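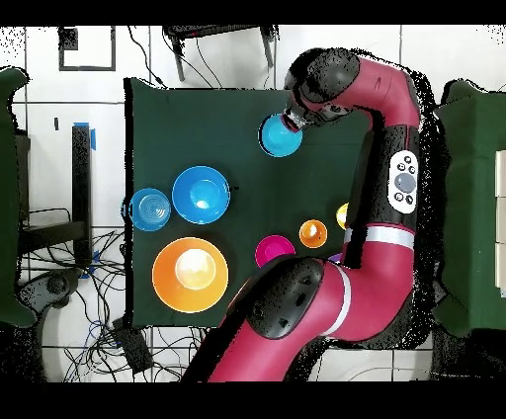 Stacking bowls: planner refuses the last approach when the bowl is in the gripper

Posted by I-seul Woo, 16th February

Hello everyone. I am using Dimau for planning and the Vanitz depth node for perception, with one arm and a two-fingered gripper. The task is simple: pick a bowl by the rim and put it on the stack. With an empty gripper every path is planned well. When a bowl is held, the planner finds the pre-place pose, but then the last straight move down fails with "start or goal in collision". It fails in 5 tries of 10, and I don't see a pattern.

My target is the top of the stack plus a small offset. The picture shows the kind of pose I need to reach.

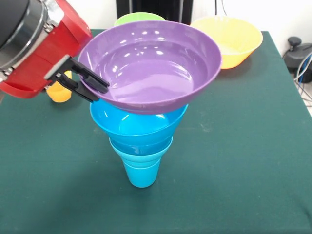 Purple bowl held by the rim, over the blue bowl on the stack

I attached the held bowl to the gripper link as a solid cylinder. The stack is also one solid cylinder in the collision scene. If I turn off collision checking the place pose can be reached, but I don't want to keep it off, because the other bowls are close. Is it a problem of my meshes, or of the planner settings?

Ye-ji Cha

I had the same error last year, and in my case it was the shapes. Your held bowl must go a little inside the bowl under it. For two solid cylinders this is always an overlap, so the goal is in collision by definition. The tries that succeed are probably the ones where the depth node measured the stack too low.

What I did:

Make the held bowl a hollow mesh, with a wall and a base. Split it into convex parts, or the checker will fill the inside again.

Do the same for only the top bowl of the stack. What is under it can stay a cylinder.

Plan the free motion to pre-place with all checks on. Then, for the last move only, allow contact between the held object and the top object. Put the rule back after you detach and retreat.

Please also look at your attach pose. When a bowl is gripped on one side of the rim it can tilt, and then the base is not where the model thinks it is. I estimate the pose again after lifting, from the head camera, and update the attached object before I plan.

Also remove the arm's own points from the depth cloud. At the borders of the arm there are often stray points, and they become small obstacles near the wrist. I use 2 cm of padding on the self filter.

Baek

just increase planning time, default is too short. works for me on Flaria

I-seul Woo

Thank you both. More planning time didn't change anything, I think because the goal itself is not valid. With the hollow mesh and the contact rule the error is gone from the log, job 762 was the first one without it. The tilt is still not solved. I will write a new post about the pose update, as it is a different topic.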